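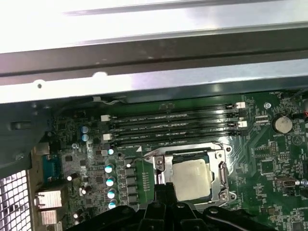

Inside a desktop computer: the green motherboard with its four black memory slots.

How Does a Computer Remember Things?

Think about doing homework at the kitchen table. You spread out your book, your pencils and the page you're working on. When you need another book, you walk to the shelf and get it. A computer does the same thing, only much, much faster!

The table is called memory, or RAM. It holds whatever the computer is busy with right now, like the game you're playing or the story you're typing. The shelf is called storage. It keeps your photos, songs and saved games, even when the power is off.

RAM forgets everything when the computer shuts down. Poof! That's why grown-ups are always telling you to save your work.

Memory comes on long, thin cards that push into slots on the motherboard, the big flat board that connects all the parts. The slots sit close to the processor (the part that does the thinking) so messages between them have only a tiny way to travel.

And what do those messages look like? Just ones and zeros! Each one or zero is called a bit, and eight bits together make a byte. One byte is enough to store the letter A. The word "hippo" has 5 letters, so it takes 5 bytes. A short note with 70 letters and spaces needs 70 bytes, and your computer can hold billions!

Try it yourself: Ask a friend to read you the number 729. Easy to remember, right? Now have them read you ten numbers in a row, and see how many you can say back. Your brain has a small table too!

Word to know: Volatile (VOL-uh-tul) memory is memory that goes blank when the power goes off.

Todeo Kids uses cookies to remember your settings. Accept | Learn more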